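Start > Selbermachen > Wände & Böden > Tapezieren in der Nische

Eine Nische tapezieren, ohne danach umziehen zu wollen

5. Juni · 138 Mal geteilt · 3 Kommentare

Eine Nische hat drei Wände, mindestens zwei Innenecken und keinen einzigen rechten Winkel. Wer das weiß, bevor er den Kleister anrührt, hat den größten Teil der Arbeit schon hinter sich.
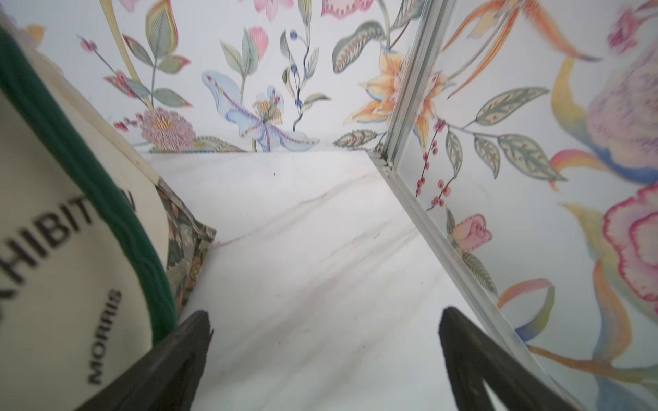

Der Rest ist Messen, Schneiden und Fluchen, in wechselnder Reihenfolge. Ich habe im Januar meine dritte Nische tapeziert und schreibe die Sache jetzt auf, damit ich bei der vierten nicht wieder von vorn anfange.

Was man braucht

Vliestapete, Vlieskleister, Tiefengrund, Spachtelmasse, ein Cuttermesser mit sehr vielen Klingen, eine Tapezierbürste, einen Nahtroller, ein Tapezierlineal und ein Lot. Das Lot darf eine Schraubenmutter an einem Faden sein. Meine Tapete heißt »Villalobos« und kommt von Vernano, Blumenmuster, versetzter Ansatz. Versetzter Ansatz bedeutet, dass man von jeder Rolle ein ordentliches Stück wegwirft und dafür auch noch bezahlt hat. Wer zum ersten Mal tapeziert, nimmt ansatzfrei. Wer nicht auf mich hört, kauft eine Rolle mehr.

Untergrund

Alte Tapete runter, und zwar ganz. Ich kenne die Versuchung, an der Rückwand ein fest sitzendes Stück stehen zu lassen. Es sitzt nur so lange fest, bis der neue Kleister es aufweicht.

Löcher spachteln, trocknen lassen, schleifen, Staub abkehren, grundieren. Vor dem Tapezieren muss alles durchgetrocknet sein. Auf der Packung des Tiefengrunds steht, wie lange das dauert, und ausnahmsweise lohnt es sich, das zu lesen. Steckdosen in der Nische: Sicherung raus, Spannungsfreiheit prüfen, Abdeckung abschrauben. In dieser Reihenfolge, bitte.

Messen

Jede Breite an drei Stellen messen: oben, in der Mitte, unten. Meine Rückwand war oben 1245 Millimeter breit und unten eben nicht. Mit der größten Zahl wird gearbeitet, den Überschuss holt sich später das Messer. Die Zahlen gehören auf Papier. Ich habe sie einmal auf die Wand geschrieben und dann übertapeziert.

Die Rückwand zuerst

Senkrechte in der Mitte anzeichnen, mit dem Lot, mit Bleistift. Kugelschreiber schlägt durch. An dieser Linie die erste Bahn ausrichten, damit das Muster in der Mitte sitzt und sich zu beiden Seiten gleichmäßig davonmacht. Kleister auf die Wand rollen, etwas breiter als die Bahn, dann die Tapete trocken ins Kleisterbett legen und von der Mitte nach außen streichen. Oben und unten bleiben ein paar Zentimeter Überstand.

Die letzte Bahn der Rückwand wird so geschnitten, dass sie einen knappen Zentimeter um die Ecke auf die Seitenwand läuft. Man tapeziert niemals eine ganze Bahn durch eine Innenecke. Das sieht eine Stunde lang großartig aus, dann zieht sich die Bahn beim Trocknen straff, und man hat eine Rundung, in der es hohl klingt.

Die Seitenwände

Auf jeder Seitenwand wird neu gelotet. Die Ecke selbst ist als Bezugslinie ungeeignet, sie ist vermutlich von jemandem gemauert worden, der Feierabend hatte. Die Seitenbahn wird genau in die Ecke gesetzt und überdeckt den schmalen Streifen der Rückwand. Das Muster stimmt dort dann um ein, zwei Millimeter nicht — das sieht man nur, wenn man es selbst verbrochen hat.

Für die Überlappung bei Vinyltapeten braucht es Nahtkleber, normaler Kleister hält da schlecht. Bei reiner Vliestapete reicht der Kleister.

Abschneiden an der Ablage

Liegt unten eine Platte, wird die Tapete mit dem Lineal fest in die Kante gedrückt und am Metall entlang geschnitten. Nach jeder Bahn die Klinge abbrechen. Ich habe Leute gesehen, die eine ganze Wohnung mit einer Klinge tapezieren wollten, und ich habe auch die Kanten gesehen. Kleister auf Stein sofort mit einem feuchten Schwamm abnehmen. Die Fuge kommt zuletzt dran, mit Acryl oder, wo es nass wird, mit Silikon.

Danach Fenster zu, Heizung nicht hochdrehen, nicht dauernd anfassen. Kleine Blasen verschwinden beim Trocknen meist von selbst. Große nicht, die sticht man mit einer feinen Spritze an und drückt etwas Kleister hinein.

Kommentare (3)

kleisterfee_nord
Das mit dem Loten auf jeder Seite hätte ich gern vor zwei Wochen gelesen. Bei mir wandern die Blüten jetzt nach rechts unten ab. Mein Mann sagt, es wirkt »dynamisch«.

Altbau78
Geht das auch mit Papiertapete? Habe noch Rollen von Bresley im Keller.

Antwort des Autors
Geht, aber dann wird die Tapete eingekleistert und muss weichen, alle Bahnen gleich lang. Und vorher auf der Rolle nachsehen, ob die Anfertigungsnummern übereinstimmen.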